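Branwen Jenkins keeps the stock for Lidevura, a secondhand clothing shop in Flerwood, in a back room with one window and no heating. She has run the shop for four years, and before that she worked in the accounts office of a bus company. She still does the books herself, in pencil first.

"People think the selling is the work," she says. "The selling is a couple of hours a day. The rest is bags."

The bags come in through the side door. She weighs them when they arrive and writes the weight on the tag. In July, her busiest month for donations and her slowest for sales, she took in 2,754 pounds of clothing. She knows the number because the hauling company bills her by weight for whatever she can't use.

"July is when people move. They don't want to carry it to the next apartment, so they carry it to me. Winter coats in July, every time. I have to keep them until October and I don't have the space."

Her solution was to rent a storage unit on Kusuma Street, next to the tire place. It costs her $455 a month, and she went back and forth on it for most of a year. The coats pay for it, she says, but only if the fall is cold. Last fall was warm until Thanksgiving and she ended up marking down things she had been paying to store.

Asked how she decides what goes on the floor, Jenkins says she checks the armpits, the collar and the zipper, in that order. Then she looks at the label. She doesn't care much about brands but she does care about fiber. Wool and linen go out at almost any age. Acrylic sweaters she has mostly stopped taking.

"They pill after two washes. Somebody buys one from me for eight dollars, and it looks terrible by the end of the month, and they remember where they got it."

Prices were the hardest thing to learn. When she opened, she priced every item separately and spent her evenings looking things up online. Now there are set prices for each type of garment, with a separate rack at the front for anything better. The change cut her evening work in half – she thinks it may have cost her a little on the good jackets, but she hasn't tried to work it out.

T-shirts are a subject of their own. They are the most common thing in the bags and the least profitable thing in the shop. At one point she had roughly 400 of them in the back and was considering not accepting any more.

"Plain ones sell. Plain black, plain white, plain gray. A shirt from somebody's company picnic doesn't sell, and I get a lot of company picnics." 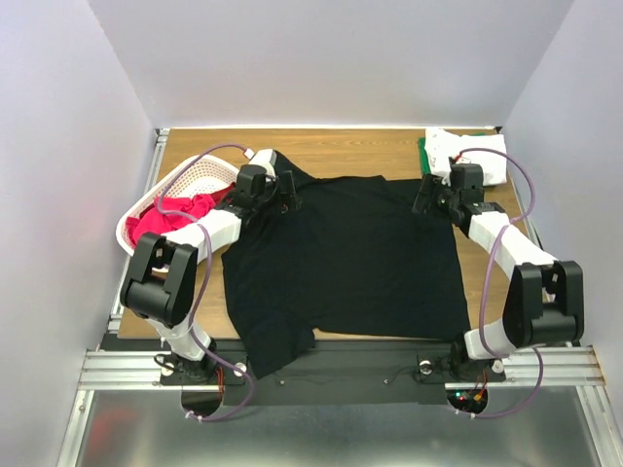 What turned it around was moving the plain ones off hangers and onto a shelf by the register, sorted by size. Hangers stretched the necks, and customers didn't bother to flip through a whole rack of the same color. On the shelf they go steadily, mostly to restaurant workers from down the block who need black shirts for their shifts. The picnic shirts are sold by the bag to a man who cuts them up for shop rags.

Her one employee, who works afternoons, would like the shop to sell online. Jenkins has said no twice. She doesn't want to photograph things, and she doesn't want to stand in line at the post office. She may say yes the third time, she says, if somebody else does both.

The lease is up next spring. The landlord has offered her the unit next door, which used to be a Raker shoe repair and still has the counter. She would be able to give up the storage and bring the coats under the same roof. The rent would go up, though he hasn't told her how much, and she won't sign anything until he does.

"I asked him in writing," she says. "I'm still waiting on that letter."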